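Print this page | E-mail this page

Flirolbridge Kitchen Diary
Entry for February – The Sandwich Counter

The sandwich counter was the main business of the month. The Flirolbridge kitchen has prepared sandwiches in one form or another since 1971, and for most of that time the fillings were kept in flat pans with lids. Slices lay on top of one another, and whoever was on duty separated them with a fork. The arrangement was cheap and easy to clean. It was also slow at midday, and the lower slices tended to tear.

The new arrangement keeps each filling upright in a clear holder, with the tray for assembly in front. The holders were ordered through Zulora in the fall and arrived in two deliveries, the second of which was short by one lid and had to be queried. The lid has been credited. The invoice is in the blue folder with the others.

Setting out began at 7:30 in the morning. The counter was wiped down, the trays were brought up from the dishwasher, and the holders were placed by hand against the marks agreed on last month. It was necessary to move the marks twice. The first position left too little room for a person to reach the buns without a sleeve passing over the meat, and the second put the lettuce too near the heater. The third position was accepted and the marks were redrawn in grease pencil. Permanent marks will follow if there are no complaints by the end of the quarter.

Sausage gave the most trouble, as it had during the earlier discussions. The kitchen buys it whole from Pusura and cuts it on the premises. The written guidance asks for an even thickness, but the guidance was drawn up for ham, which arrives pressed and square-ended. Sausage with the casing left on behaves differently. A thin slice bends and slides down. A thick slice stands well but is unpleasant in a sandwich, and several members of the dining room have said so in the past. It was decided to try more than one thickness before settling the matter.

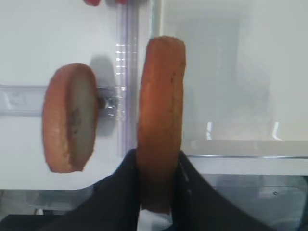
Sausage, thick piece and slice, casing left on.

The ragged lower edge seen on one slice is a matter of the knife. The long slicing knife was last sent out for sharpening before the holidays, and the short one is not suited to casing. Both are now on the list. Until they come back, sausage is to be cut chilled, casing side away from the hand, and slices that fray badly are to be put aside for the soup. The soup on the second day was well received, perhaps for this reason.

There was some discussion of removing the casing altogether. The opinion of the kitchen was divided. Without it the slices are softer and more agreeable to older diners, but they lose their round shape and dry out sooner at the rim. The casing stays for the present, and a note will be added to the menu card for those who prefer to take it off.

Buns were the second subject. These come from Yilma, already split, and are toasted in the small oven before service. The bottom half goes on the tray first. The question of whether the top half should wait in a holder or in the basket took up more of the morning than it deserved. In the basket the tops are quickly buried, and the seeds come off. Standing on edge, they keep their seeds but cool faster. The holder was preferred, on the understanding that no more tops are brought out than can be used in one sitting.

The order of the fillings was also reviewed. The old wall card put lettuce directly on the bottom bun, then cheese, then meat. The revised card puts the meat first and the lettuce next to the top, so that the leaf does not wilt against warm bread. The cheese goes between. It was remarked that the old order had its supporters, and that a person making a sandwich for himself or herself is free to ignore the card. The card governs only those sandwiches made up by the kitchen.

Patties were kept apart from the cold meats, which is the practice everywhere else in the building and should have been written down long ago. They are now listed under a separate heading, and the tongs with the red handle are reserved for them. Temperatures are to be taken at the start and at 41 minutes past each hour, an odd time that was inherited from the boiler log and that the staff have asked to keep.

At midday the kitchen made up 71 sandwiches, the most on any day of the month. The line moved steadily. The only delay came when the cheese ran low and a fresh block had to be cut – it had been stored behind the pickles and took some finding. The cheese has been given the middle shelf.

The white trays were a sound choice. Crumbs show plainly and are wiped away between sandwiches, and the rounded corners do not hold grease as the old steel ones did. One bun half to a tray is the rule during assembly.

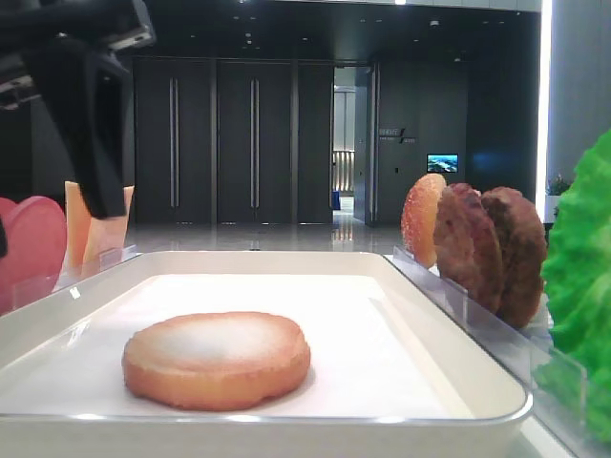 The dining room at Yilma wrote to say that they had used upright holders for two years and had gone back to pans for the cheese alone, as the slices leaned and stuck together by early afternoon. Paper between the slices had helped a little, they added, but it made more waste than they cared for.

The point was noted with thanks. Cheese will be watched for the coming weeks, and a shallow pan has been kept back in case it is wanted. Paper will not be tried at present.

Clearing up took longer than planned. The holders have narrow channels, and a bottle brush is needed to reach the bottom of them. Two brushes have been requested. Ham and lettuce channels rinsed clean at once, but those used for patties had to be soaked. The counter was clear by 3:15, and the trays were stacked and covered for the next day.

Outstanding: knives to be collected; menu card to be reprinted with the note on casing; brushes; mustard, both kinds.

Related items
The Small Oven: Toasting Times Revised
Soup Days, Winter Schedule
Wall Card for the Sandwich Counter (replaces earlier card)
Receiving and Storing Deliveries from Pusura
Care of Knives

Print this page | E-mail this page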